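4. Work at the Demonstration Tables

4.1 Setting and tasks

Before the change, the 2 kitchenware packing lines at Muvley were staffed by people who sorted, hung and boxed utensils by hand. Since June, part of each shift has gone to recording demonstrations for Woltix, the system that is meant to take over the hanging step. Workers on this duty handle the utensils with a pair of hand-held grippers at a table, and the recordings are used to train the robot cells. Our field notes cover 780 recorded demonstrations. We did not study the performance of the trained cells.

The whisk task was one that workers brought up often in interviews. A whisk has a smooth handle and a springy end, and a person hanging one by hand rarely thinks about either. With grippers, the worker has to choose where to take hold and how to turn the wrist.
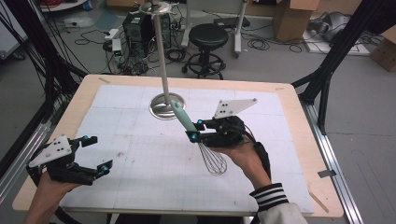

Figure 3. Whisk task with two hand-held grippers and a metal stand on a gridded work surface.

4.2 Changes in pace and skill

Packing work at the site was paid and judged by output. A trained packer was expected to handle 1,900 pieces per shift, and supervisors posted the totals. Demonstration work has no posted total. Workers described the first days of it as slow and tiring in a different way, with more strain in the forearms and less walking. Several said they had to unlearn quick habits, such as tossing an item from one hand to the other, that the grippers cannot copy.

Si-woo Ha, a line lead with long experience in packing, told us that she was now asked why she did things a certain way. "On the line you just got told the number," she said. She also kept a notebook of grips that worked for each utensil, which the engineering group later asked to copy. The notebook had no place in her job description, and she received no extra pay for it.

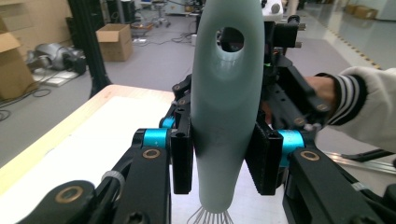
Who decides when a demonstration has to be repeated?
The shift's reviewer decides, and the worker can ask for a second look before the recording is thrown out.

That rule was added after complaints. In the first weeks, recordings were rejected overnight and workers found out the next morning, with no reason given. Thomas Guerra, who moved from packing to review, now writes a short note for each rejection. He reported that most disagreements concern hesitation: reviewers want a steady motion, while workers slow down where they think care is needed.

4.3 Views on job security

Opinions about the longer term were divided. Workers at the Poulain site, where the same system was introduced earlier, had kept their hours, but fewer of them were still on the line. At Muvley, management gave a written assurance on 2020-06-23 that no packing positions would be cut during the trial. Workers we spoke to afterward welcomed it but pointed out that it did not say how long the trial would last. 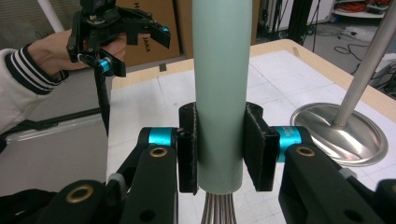

Figure 4. Gripper pads closed on the whisk handle.

Younger workers tended to see demonstration duty as a way into technical jobs. Older workers more often asked for a return to mixed shifts, with part of the day spent on ordinary packing. The rotation plan now in use was drafted in response to these requests and is described in Section 5.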